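Fornidus Collet hand-held gripper: notes from a demonstration

The Collet is a trigger-operated two-jaw gripper for recording manipulation data by hand. Fornidus ran an afternoon demonstration in Plernberg in January, in a home kitchen with a table of packaged snacks as the workload. I had two units to try for most of the session. The alternative I know best is the Pismont, and the comparisons below are with that.

The unit weighs 748 grams as supplied. The jaws run on an exposed linkage and are lined with blue ribbed pads. Closing travel is smooth, with a small amount of play in the last part of the stroke. The pivots use plain screws, and one of my two units needed a quarter turn before the play was acceptable.

Foil wrappers are a fair test. They are slick and they change shape under load. A narrow packet such as the Golden Crown packet holds upright between the pads if it is taken near mid-length. Taken by the crimped end, it tends to rotate.
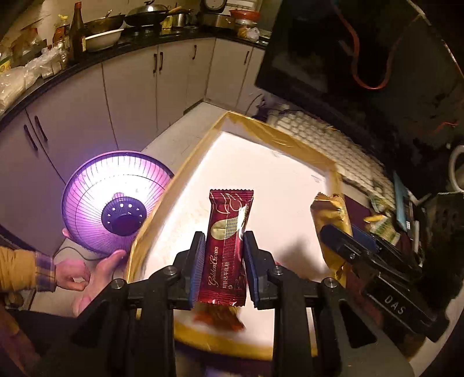
Grip and pads

Pad compliance is better than on the Pismont. The ribs settle into a soft wrapper without much trigger force, and release is clean. The pads are glued, and Fornidus sells replacements only as a full set. I would have preferred a clip.

Wide, flat items are harder. The jaws close parallel, but the pads are short, so a wide packet has to be squeezed at its sides and supported by its own stiffness. Crackers provide that. Loose candy does not, and I dropped several bags of it.

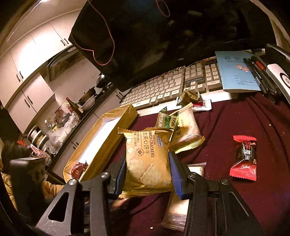 Fatigue is the main limit on session length. The weight sits forward of the hand, and after 261 logged grasps my wrist was slower than the software. Approach angle matters as well. With packets lying close together, some overlapping, on a cloth that wrinkles into folds, the jaws have to come down steeply, and that is the least comfortable position for the wrist. A smooth board would be easier on the operator.

Logging

Each grasp is stored as a separate file with jaw width and a timestamp. The combined log for the afternoon came to 2,386 entries, including failed attempts. Export took 4 minutes. Failed grasps are not flagged automatically – they have to be marked by hand.

Verdict

Good pads, adequate linkage, too much weight at the front. I would buy it over the Pismont for packaged goods and wait for a lighter version for anything else.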